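June
By Hina Ansari

Stuvow to open shoe store in Westerberg

WESTERBERG – Footwear company Stuvow will open a store on Kiton Street in Westerberg this month. Doors open at 10 a.m. on Tuesday.

The store will carry 80 styles for men and women, including the new Flultulthorpe sneaker in off-white suede with tan-brown leather stripes and dark brown laces. The first delivery is 283 pairs. Customers can order other sizes at the counter and pick them up in the store.

"People in Westerberg have been ordering from us by mail for years, and they kept asking where they could try things on," said Kęstutis Rozīte, sales manager at Stuvow. "Suede shoes in particular are something you want to handle before you pay for them."

The first 200 customers will get a free suede brush. Returns are accepted with a receipt if the shoes have not been worn outdoors.

Press contact: Hina Ansari, Stuvow.
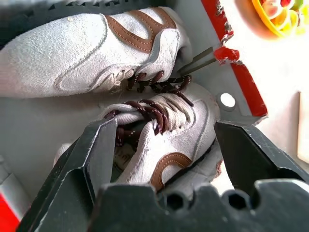 The Flultulthorpe sneaker in off-white suede, in a box.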